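Vukasura

Vukasura is a method, and the software that goes with it, for showing a robot arm a task by hand or by remote control. Started by Witold Lis at the Pryor workshop, later taken over by Stodis. Mostly used for household jobs: drawers, ovens, small appliances.

Two ways to record. In hand guiding the operator holds the arm itself and moves it through the job. In remote control a second set of arms, the leaders, is moved by the operator and the working arms follow. The software saves joint angles and gripper opening 30 times a second, plus the camera pictures.

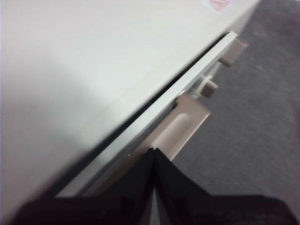
Early versions took hand guiding only. Problem: the operator's hands get in the camera view, and two arms at once is too much for one person. Remote control was added in version 4 and is now the usual choice. Drawback, no feel. The operator can't tell how hard the fingers are pushing, so people tend to squeeze to much.

Two-arm work

Needed when one gripper has to hold or steady something while the other reaches in. Each wrist camera records seperately and the streams are lined up afterward by time stamp.
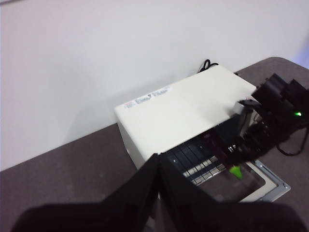

Wrist camera view of two-arm work at a cream-white device with its top panel raised.

Recordings

A single run of a task is called a take. The first public set, Fillano, has 554 takes over 17 tasks. Failed takes are kept but flagged. Lis argued for this, saying that a missed grab followed by a second try is worth more than a clean run. Not everyone at Stodis agreed, and a trimmed set is also offered. 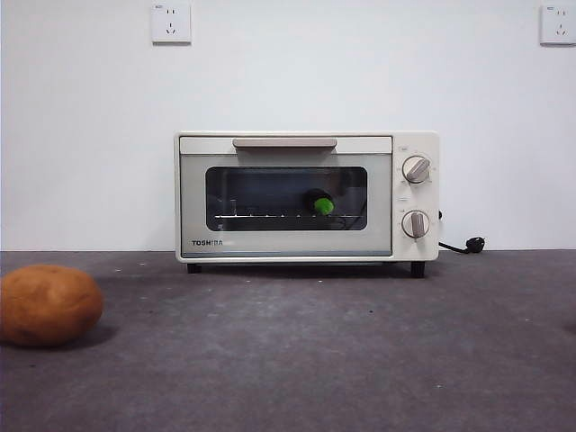

Fixed cameras are set beside or above the table and must not be moved between takes. Objects can be moved, and should be. Operators are told to shift things a little every time, otherwise the robot learns one position and not much else.

See also: leader arm, teach pendant, imitation learning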